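About Tamorby

Furniture repair, restoring and evening classes in Trutport
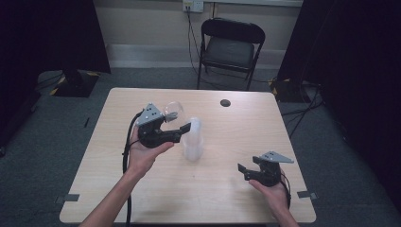
At one of the tables

Tamorby is a furniture repair workshop and evening school in Trutport. We mend chairs, tables, chests and small cabinets for people in the town and the villages nearby, and we teach the same work to adults who want to learn it.

The business was started by Matilde Salgado and Libor Říha, who had both worked for a larger restoring firm until it closed. They took over the ground floor of the old seed merchant's on Butt Lane and began with chair seats, mostly cane and rush. Within a year customers were asking whether they could come in and do the work themselves. The first class had five people in it and ran on borrowed stools.

What we repair

Most of what comes through the door is everyday furniture: kitchen chairs with wobbly legs, drawers that stick, table tops with ring marks. We also take older pieces. Since we opened we have repaired more than 1,000 chairs. We do not do upholstery with springs, and we do not strip painted doors. If a job is beyond us we will say so and give you the name of someone else.

Estimates are free if you bring the piece in. For large items, send us photographs first, including one of the underside and one of any maker's mark. Waiting times are usually longer in July, when we close for two weeks.

Classes

Evening classes run in blocks through the year. Beginners start with joints and glue and then move on to a piece of their own. You need to be able to carry your piece up one step and fit it on a bench with other people's. Cane and rush seating is taught separately by Aušra Vaher, who also looks after our stock of materials. Tools are provided. Wear shoes that cover your toes.

Who we are

Matilde Salgado: repairs, estimates, beginners' classes
Libor Říha: turning, carving and replacement parts
Aušra Vaher: cane, rush and cord seating
Eduard Slanina: finishes and polishing, deliveries
Meriem Abou Zeid: bookings, accounts and the front desk

Meriem is the person to speak to about class places, gift vouchers and collecting finished work. We keep finished pieces for a month before charging storage.

Finding us

The entrance is on Butt Lane, through the green gate. There is space to unload one car in the yard, but please move it afterwards as the bakery uses the same gate. The nearest parking is behind the library.

Page last updated Saturday, February 12, 2022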